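About Podcombe Pottery School

Reading time: 3 min

Print this page | E-mail this page

Podcombe Pottery School teaches wheel throwing, hand building, glazing and slip casting to adults and to children over eight. We run day and evening classes through four terms a year, with a short program of weekend workshops in the colder months.

The school was set up by Eleni Nedeljković and Blagoje Ristić, who had been sharing a kiln in the old Dimitriou produce store and kept getting asked for lessons. The first class had six students and two wheels. When the lease on the other half of the building came up they took that as well, and the dividing wall came down the following winter. The original loading dock is now the glaze area. It still floods a little in heavy rain, so the buckets of dry materials are kept on the racks along the back. 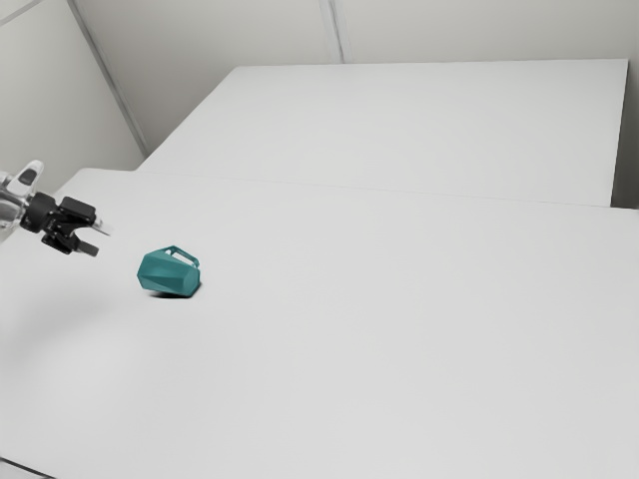
Our beginners' course runs for nine weeks. Students start with pinch pots and coiling, move to the wheel in week three, and finish with a small set of glazed pieces. Clay is included up to one bag per person, and extra bags can be bought at the front counter. We fire to stoneware temperature in the large electric kiln, which we call the Volden after the road it came from. Bisque firings are done every fortnight and glaze firings once the shelves are full, so finished work can take up to a month to come back.

Damir Vukadinović teaches throwing and looks after the kilns. He trained as a production potter and spent eleven years making tableware before he came to us. Mirjana Mujić teaches hand building and the children's classes. Eleni takes the glaze chemistry course, which has a waiting list most terms. Blagoje no longer teaches regularly but still runs the February handle workshop.

Slip casting was added when Costel Pavlović joined the school. His course covers form as much as technique: how a vessel sits, how it pours, where the weight goes when it is full, and what happens to a sharp edge once glaze has run over it. Students draw their shape first and make a plaster mould from a solid model. Faceted forms are popular, although they show every seam and need careful fettling.

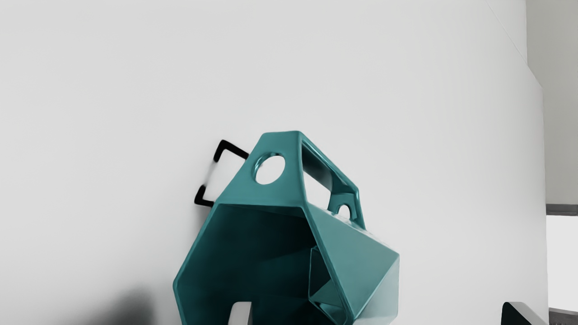

Teal faceted form with openings through the handle section.

The school has 331 current members. Membership is $100 a year and gives access to the open studio outside class hours, a shelf, and a discount on firing. Members need to have finished the beginners' course or be able to show that they can centre and clean up without help.

We moved to recycling our own clay in March 2018. Scraps go into the Plondska bins beside the sink, sorted by colour. Please don't put plaster in them.

Our library of pottery books and magazines is open to anyone enrolled. Most of it came from Blagoje's own shelves, and the older magazines can't be borrowed.

Parking is at the rear of the building, off the lane. The studio is on one level, and two of our wheels can be used standing or from a wheelchair.

Print this page | E-mail this page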